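3.2 Demonstration collection

Demonstrations were recorded by bilateral teleoperation on the Jetstead two-arm platform. The operator moves a pair of leader arms, and joint positions are mirrored by the follower arms at 40 Hz. A kinaesthetic mode, in which the follower arms are back-driven by hand with gravity compensation enabled, was used for the Gorow subset only. Both modes write to the same log format, so that the policies in Section 4 can be trained on either source or on the union.

The garment task begins with a single item in an arbitrary crumpled state on a padded grey surface (Figure 3). The operator is instructed to locate an edge or corner, grasp it with the nearer gripper, and bring the second gripper into use only after the first grasp is stable. Regrasps are permitted and are not trimmed from the log. Episodes in which the garment leaves the surface are labelled as failures and retained.

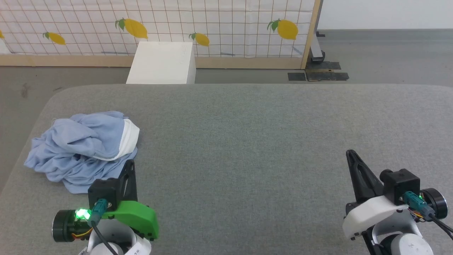 Figure 3. Garment task as viewed from the head camera, with the left gripper at the edge of a light blue cloth item and the right gripper to the other side.

Punell objected, in correspondence on an earlier draft, that retaining regrasps teaches the policy to hesitate, and that a demonstrator guiding the arm by hand would produce fewer of them. We tested the first claim by training on a filtered set with all regrasp segments removed. The filtered policy closed the gripper sooner but recovered less often from a missed edge, and we therefore kept the unfiltered logs. The second claim is consistent with our Gorow data, although hand guiding of two arms at once proved tiring and most operators favoured remote control for longer sessions.

In total, 884 episodes were collected by 14 operators, of which 780 were labelled as successful. Collection closed on August 31, 2018. Operators completed a practice block on the Meijer peg task before their first garment episode; practice logs are excluded from all of the results reported below.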